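Gromerley Kitchen Automation Project
Progress report to the Berham Fund
June 29, 2018

Dear friends at the Fund,

Thank you for your patience while we pulled this together. It has been a busy spring, and I wanted to wait until the equipment plan had settled down before writing, so that you would be reading firm requests and not my hopes for the month.

Where the work stands

The arm you helped us buy is in regular use, and most of the bench time has gone into produce handling. Peppers have taken up far more of our attention than I ever told you they would! They are glossy and lumpy, no two have the same shape, and a grip that suits one can be quite wrong for the next. We have logged 146 bench sessions since our last report, and I feel we know a good deal more now about what the next round of money ought to buy.

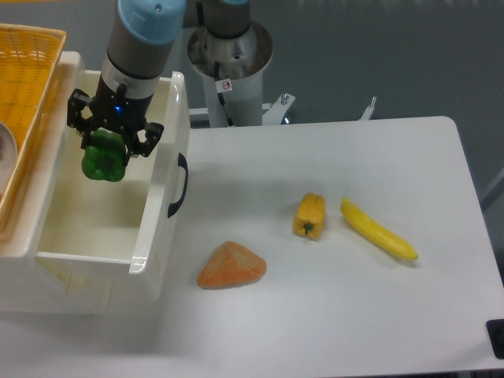 What we have spent

The main purchases were the two-finger gripper and its spare finger set, both ordered through Rastex, and the mounting hardware for the table. The spare fingers came in under the quote, which was a nice surprise, and we put the difference toward cables and the small fittings that never seem to make it into anyone's first budget (mine included). Almost 40 percent of the equipment line is still unspent. I would like to carry it into the fall if you are agreeable.

What we would like to buy next

We keep a mixed set of items on the bench, with a banana and a yellow pepper out on the white table while the arm handles a green one. Ardalan Shojaei, who looks after our purchasing, has been going back and forth over whether one style of finger can serve for everything, and he has asked Hosseinzadeh to quote on a softer pair.
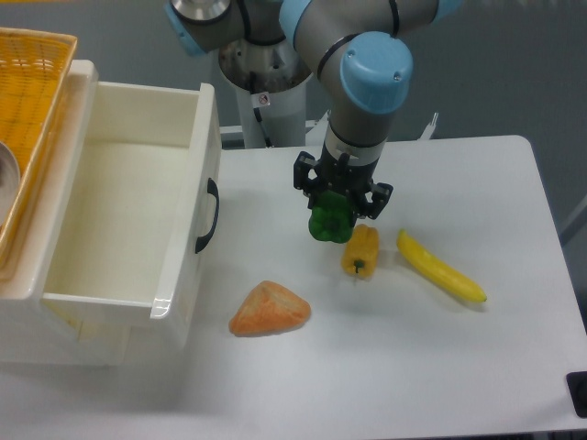 Photo: Gromerley project staff

We would also like to set aside money for 2 replacement storage units with open bins, so that worn ones can be swapped out without stopping a session. Lead time on those is five weeks. A service visit for the arm should go in the plan too, and I would rather pay for that early than find ourselves waiting on a joint in the middle of a busy stretch.

What we are asking of you

Could you let us know whether the carryover is all right, and whether the softer fingers may be charged to the existing line? If both are fine, Ardalan will place the orders and we will plan the service visit for October. The itemized quotes will come to you separately, once Hosseinzadeh has sent theirs.

You are always welcome at the bench, and we would love to show you around.

With warm thanks,
The Gromerley project office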